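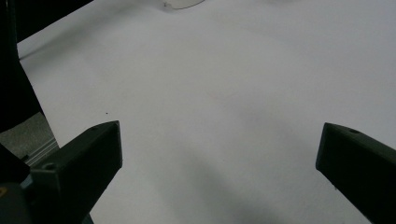
Paper curl in short-run printing, a thread. I run the finishing side of a small print shop and curl is most of what I get asked to fix. Numbers below are from our own job log for uncoated and matte text stocks, sheetfed, toner and offset.

Log first. 1,381 jobs, of which 112 were flagged for curl or waviness at the folder or the cutter. I read through all 112 tickets in June. The cause field was blank on most of them, so the sorting below is mine.

Terms, as we use them. Curl: the sheet bends in one direction, as if wrapped on a tube. Wavy edges: the edges are longer than the middle. Tight edges: the edges are shorter than the middle, and the sheet dishes. They have different causes and people write "curl" on the ticket for all three.

Wavy edges mean the stack took on water from the room. Paper fibers swell across their width far more than along their length. The outside of a stack sees the air first, so the edges grow and the center doesn't.

Tight edges are the same thing in reverse. Dry room, the edges give up water and shrink. We see it in heating season, nearly always on skids that were unwrapped the evening before and left that way.

Neither one is a press problem. Slowing the press down does nothing for it. I mention this as our tickets show it being tried repeatedly.

True curl is a two-sidedness problem. One face of the sheet changes length and the other doesn't. Toner does it by fusing plastic to one side and driving the water out at the same moment. Heavy solids on one side do it on offset.

The curl axis follows the grain, the great majority of the time. If you don't know the grain direction, cut two strips from the same sheet, one each way, hold them together by one end and let them droop. The strip that droops more is cut across the grain. Flip the pair over and check again before you trust it.

Moisture curl toward the drier side, toner curl toward the toner side once the sheet has cooled. A sheet that curls one way at the delivery and the other way an hour later is picking moisture back up. Don't adjust the decurler on the strength of a sheet you pulled ten seconds ago. Let it sit.

Mabli Prothero on our night shift keeps the pulled sheets face up on the bench with the time penciled on the corner. I've copied this for every shift. It settles most arguments over whether a decurler change did anything.

Of the 112 flagged jobs, 21 were true curl by the definition above. The rest were edge problems, plus a few tickets where I couldn't tell and the sheets were long gone.

What we changed, in order of cost:

1. Skids stay wrapped until the paper matches the room. Small cartons get overnight. A full skid coming in from a cold truck gets two days, three if the truck was very cold. The wrapper stays on during the run too, with only the top folded back.

2. One humidity meter at the press, one at the cutter. They disagreed badly the first week. The cutter sits under a supply vent and the ceiling diffuser was blowing straight down on the open piles. A piece of duct and an afternoon of work fixed it.

3. Grain direction goes on the job ticket before the stock is ordered. For anything that folds, grain parallel to the spine. For single sheets going back through a toner machine, we follow the machine maker's chart and don't argue with it.

4. Duplex jobs with a solid on one side only: we ask the designer for a lighter build on the solid. About half agree. For the others we move up one basis weight and quote accordingly.

Someone will ask about weights on the pile. Weight flattens a pile while the weight is on it. If the moisture is uneven, the sheets go back to where they were. A board on top is still worth having to keep air off the top sheets.

Rhun Gough asked in replies last time whether a humidifier would have been cheaper than all this. For us, no. Ours is a leaky building with a loading door that opens all day. In a tight room I would buy the humidifier first and hold 45 to 50 percent.

Correction to an older post of mine: I said coated stock doesn't have this problem. It does. It moves more slowly, and stock coated on one side will curl with any change in the room, as only the uncoated side takes up water freely. Beca Ifans pointed this out with samples and she was right.

Open question for anyone running long-grain cover stock through a creaser. We get a slight set across the sheet after the crease, opposite the bead, and it survives overnight — it shows on matte more than on gloss. I've tried a wider channel and a shallower rule. The wider channel helped a little. The shallower rule cracked.

If you reply with a case, please include stock weight, grain, room humidity and how long the wrapper had been off. Without the last one I'm guessing.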